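News > Spring newsletter > Research groups > Zabala laboratory

Where should the robot stop? First results with the Huvum method

By Purificación Cifuentes

In the last newsletter I promised to write again when we had numbers from the kitchen room. Now we have them, and I will try to present them without too many formulas. The full report will follow in April and colleagues from the other groups can ask me for the draft before that.

Our question is a small one. A humanoid robot carries a small object through a room and must put it on a table, in a basket or on a shelf. Most of the work in our field looks at the hand. Our group at Zabala has looked for two years at the feet, and in particular at the last two steps before the arm goes out. When the robot stops in a bad place, the arm must reach too far, the body leans, and the balance controller begins to fight with the arm controller. The hand can be excellent and the object still lands on the floor.

Until last autumn we used a fixed rule. The robot walked to a point at a given distance from the goal, turned to it, stopped, and only then lifted the arm. This is safe and it is slow, and it has one more weakness: the given distance is correct for one height only. For a table it was good. For anything above the shoulder it was too far, and for a low basket it was too near, so that the knees came against the edge of the table.

The Huvum method learns the stopping place from demonstrations. An operator guides the robot through the whole task, walking included, and we record the joints, the contact of the feet and the position of the hand. We have collected 1,825 demonstrations in this way. From every one we cut out the part between the moment when the arm begins to rise and the moment when both feet are at rest. A small network then learns to predict, from the position of the goal and the present position of the hand, where the feet should finish. The walking itself stays with the controller from Zirnex that we had before, and we did not change it. We only give it a better target, and we correct this target at every step.

An important detail, which cost us most of the winter, is that the arm is allowed to move during walking. In the old version this was forbidden. When we first allowed it, the robot was swinging the arm early and the steps became shorter and shorter, until it stood one metre before the table with the arm out like a person looking for the light switch. The reason was in our own data. The operators had the habit of lifting the arm very soon, then waiting, and the network copied also the waiting. We removed the pauses from the recordings and trained again, and after this the steps were regular.

For the test we used goals at different heights and positions that did not appear in the training. We made 646 trials with the new method. In 614 of them the object was released at the goal and stayed there, which gives 95 per cent. The fixed rule reached 81 per cent on the same goals. The distance between the predicted stopping place and the one that a human operator would choose was up to 16 centimetres, and the largest differences came with goals in a corner, where the operators themselves do not agree.

I want to be careful with these results. All trials were made in one room with one type of floor. The goals were known to the robot from a map, so the camera had no part in finding them. Dolterwood, our partner for the second phase, has a floor with carpet in some rooms, and we expect that the foot contact signal will be less clear there. Also the objects were light. With a full bottle the arm pulls the body forward much more and I would not trust the present network.

Of the failed trials, more than half have the same cause. The robot stops in the right place, but the body is turned a few degrees too much, and the elbow has then no comfortable way to the goal. We call this the "shoulder problem" in the group meetings. A person corrects it by moving one foot a little, without thinking. Our robot can also make this small step, but it does not know yet when it is worth to make it. For the next version we will add the direction of the chest to the prediction, together with a simple cost for the bent elbow.

The recordings from the kitchen room continue during this spring, mainly for goals that are higher than the table, because we have the fewest demonstrations of this kind.

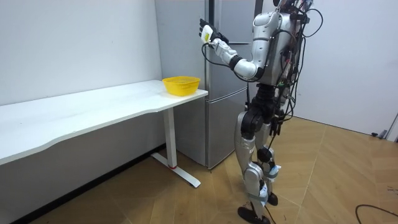

We also want to record more operators. At present the data comes from a few people who know the system well, and a method which learns their habits will learn the bad ones too, as the story with the pauses has shown. Members of other groups who can give us one Friday afternoon are very welcome. Experience with robots is not needed, the introduction takes less than one hour, and the coffee is from the good machine on the second floor. Please write to me directly or leave a note at the laboratory.

Recent items
Dolterwood joins the second phase of the walking project
Balance with a moving arm: notes from the winter workshop
New opening hours of the mechanical workshop
How we clean demonstration data
Two doctoral positions at Zabala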